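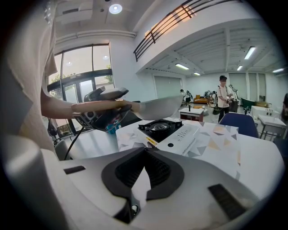 Notebook, Zurow kitchen trials, sheet 87. Tuesday, start 9.40. The purpose of today's session was to settle the layout of the tabletop cooking station before the November tasting, and to decide whether the portable gas stove can remain on the long side of the room. Present were Volker Rothe, Hiwot Yilma and the undersigned. The white stove was placed directly on the table over the triangle-print tablecloth, with the vented side to the right, and the first layout was assessed in that position. The cloth is attractive and the grey, peach and yellow suit the room, but I do not consider it acceptable under a burner for the event itself. It is to be replaced by the plain heat-resistant mat held in the Bornik cupboard, or the table is to be left bare.

Location. The table was considered with regard to the big window and the mezzanine. Daylight is good and the colour of the food can be judged without extra lamps. Hiwot raised the matter of draught when the outer door is opened. Flame behaviour was not tested today and no conclusion should be drawn from this entry.

Stove. Checked against the Teshome inventory, item 644. The yellow and black warning sticker on the front left edge is to stay in place and must not be covered by labels of ours. Volker asked that the control knob be inspected before any cartridge is fitted. Agreed. The inspection is to be signed by two people, and the signature sheet is kept with the cartridges.

Layout. 3 arrangements were drawn on paper:
A - stove in the centre, ingredients to the left, plates to the right.
B - stove at the window end, everything else in a single row.
C - stove on a separate small table, preparation kept on the main one.

Arrangement C is preferred. It keeps sleeves and tea towels away from the burner and allows the cloth to be retained on the main table, where it does no harm. Arrangement B was rejected on account of the chair. Arrangement A remains the fallback if a suitable small table cannot be found.

Pans. Shobha Unnithan has offered 4 from the Zadness set. Diameters have not been measured - to be done before anything is carried over.

Outstanding:
Mat to be brought from Bornik cupboard (Hiwot).
Knob and cartridge seat inspection (Volker, with Obsa Woldemariam as second signature).
Written confirmation that open flame is permitted beneath or near the mezzanine. Request sent to Alcides Giraldo at 11.15, reply awaited.

No cooking until the third item is closed.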